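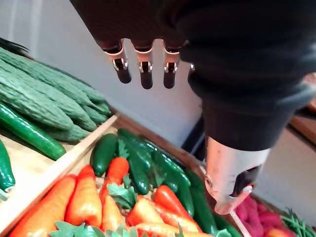
Filtcombe Sorting Hand, reviewed

Rating: 5 out of 10

I run the produce side of a small grocery in Usham, and every spring somebody tries to sell me a machine that will do the job my morning crew does. I've sat through the sales talk for a floor scrubber that was scared of the doormat and a shelf scanner that reported my parsley missing while it was looking at it. So when Filtcombe offered a trial of their hand and arm, I said yes mostly to be able to say no with some facts behind it.

The pitch is that it will restock, rotate and tidy open crates. No bagged goods, no shrink wrap, just loose vegetables the way customers leave them after lunch. Fine. That's the chore I would pay for. Facing up a crate of carrots takes a person a couple of minutes and it has to be done over and over until closing.

Setup took most of Wednesday. The installer was polite and left us a binder that assumes you know what a "grasp profile" is. Hường Tăng, my produce manager, read the whole thing on her break and then explained it to me in two sentences, so I'd suggest Filtcombe hire her to write the next one.

Now the work. Cucumbers it does well. Smooth, firm, lying more or less one way, and it picks them up without leaving a mark I could find. It's slow, though. Hường had one side of the display finished and was eating a clementine by the time it had moved 9 cucumbers. Carrots are hit or miss. When they're on top of each other at odd angles it tends to go for the one underneath, and with the greens still on it will sometimes take a fistful of leaves and leave the carrot where it was.

Bitter melon was what I really wanted to see, because we sell a lot of it and the ridges bruise if you're rough. It wasn't rough. It was so careful that it gave up on about every other one and asked for help, which means a chime, which means one of us walks over from the register. By the afternoon we had turned the chime off, and then of course it just stood there.

Anything soft, forget it. The manual says berries are "supported in a future release." I've been in retail long enough to know what that's worth.

And it doesn't judge. My crew pulls the limp ones without thinking. The hand put a cucumber with a soft end right back on top, facing out, very neatly.

Rental is $800 a month with a twelve-month minimum. For that I'd want it to save me seven hours a week and I doubt it saved us one, once you count the walking over.

If you have a packing room with one crop and nobody in the way, maybe. The Li unit we tried at the trade show in Clesturberg was faster but it dented things, so I'd take this one of the two. For a shop floor I'm passing, and they're collecting it at 7 in the morning before we open.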